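4.2 How people read wear

It is worth lingering for a while on the word "worn", as so much of what our participants told us in Westumwood hangs on it. When we began the study in February we had supposed, perhaps a little innocently, that people would use the word for anything that looked old. They used it far more carefully than that. A faded curtain was "tired", a chipped cup was "past it", and a kitchen table with thirty years of family dinners in its top was, quite often, "lovely". The word "worn" was mostly saved for marks that came from use, and especially for marks that sat where a hand, a foot or another object would be expected to meet the surface.

The 600 written comments bear this out rather nicely. We sorted them by the kind of mark being described and then, with fresh eyes, by whether the writer seemed to mind it. Scratches on dark things drew more remarks than scratches on pale ones, and the remarks were longer too – people wanted to tell us which marks would polish out and which would not. Several writers went on to describe a favourite saucepan or a garden gate at great and affectionate length, and we are very grateful to them, even though the gates fell outside our coding scheme.

Place mattered as well. In Onville, where the repair shops are a short walk from most front doors, comments leaned towards what could be done about a mark. In Westumwood they leaned towards how it might have got there. We would not wish to make too much of this, as the two groups differed in age, and the Onville sessions were held in the evening when people may simply have been in a more practical mood.

We use "edge wear" for marks gathered along an edge or at a tip, and "face wear" for marks spread across a flat area. The two often occur together, and our coders were asked to record both wherever they could tell them apart – a slow business, but one that saved a good deal of arguing later.

Figure 4. Pale scratches and scuffs on matte black gripper fingers. First picture: white and grey marks, especially along the edges and tips. Second picture: scuffs, pale scratches and a few worn grey patches on the flat face of the left finger. 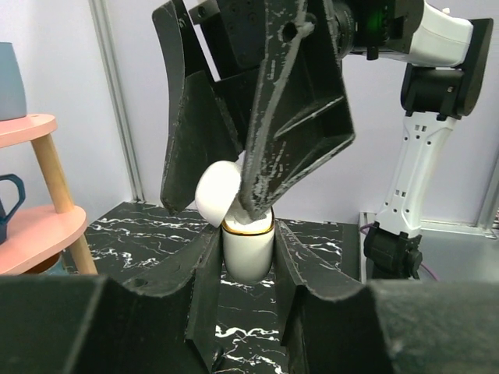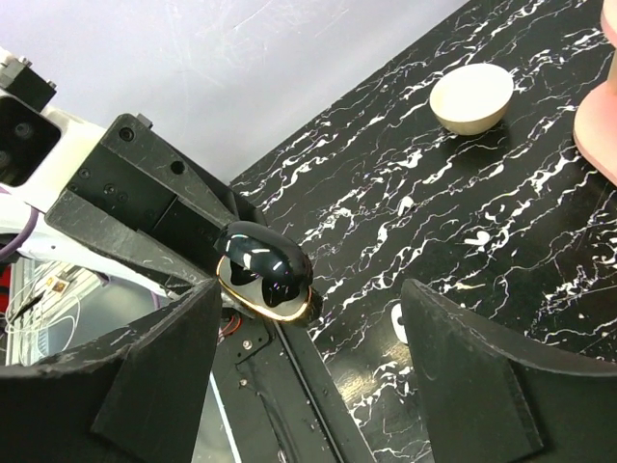 4.3 Agreement between coders

Each comment was read by 3 coders, working apart from one another. Where they disagreed, the comment was set aside and talked over at the end of the week, usually with tea, and the agreed code was entered alongside the original ones so that both could be looked at later.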